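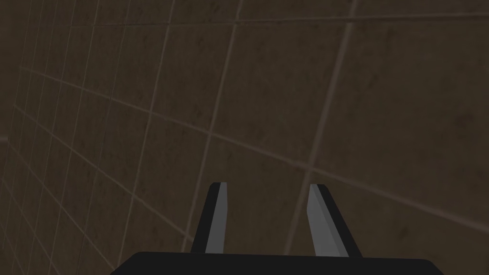
Brown square wall tile with pale grout, computer rendering.

Warnum tile standard revised to cover grout absorption
15 February 2003

The Warnum building office has published a revised standard for ceramic wall tile in public washrooms, transit passages and commercial kitchens. The new text replaces the version in use for the past five years and takes effect in August.

The main change concerns grout. Under the old standard, only the tile body was tested for water absorption, and joints were checked by eye at final inspection. The revision sets a separate absorption limit for cured grout and requires the installer to submit a test bar from each batch mixed on site. Bars are to be labeled with the batch number and held until the final inspection is signed.

Heather Kereama, who edited the technical sections, said the office reviewed 2130 inspection reports before drafting began. Of these, 134 recorded water behind the tile face. "Most of those walls had sound tile," Kereama said. "The water was getting in at the joints, usually low on the wall near a floor drain."

Joint width is also addressed. The minimum is unchanged for machine-pressed tile but goes up slightly for hand-cut pieces, where edges vary more. Sealers may still be used, but a sealed joint must now meet the absorption limit before the sealer is applied.

Kesari, which supplies cement grout to contractors in the district, said its standard gray and beige mixes already meet the limit. Uzor, a smaller supplier, said it would reformulate one product and withdraw another.

Adaeze Ogunleye, a tile contractor in Tramamen, said the test bars would add little to the cost of a large job but could be a burden on repairs. "If I am replacing a few pieces behind a sink, I still have to make the bar, label it and store it," she said. The office has said it will consider an exemption for small repairs - but not before the standard takes effect.

Work already under permit may be completed under the old text. Printed copies can be ordered from the Warnum office under document number 3535.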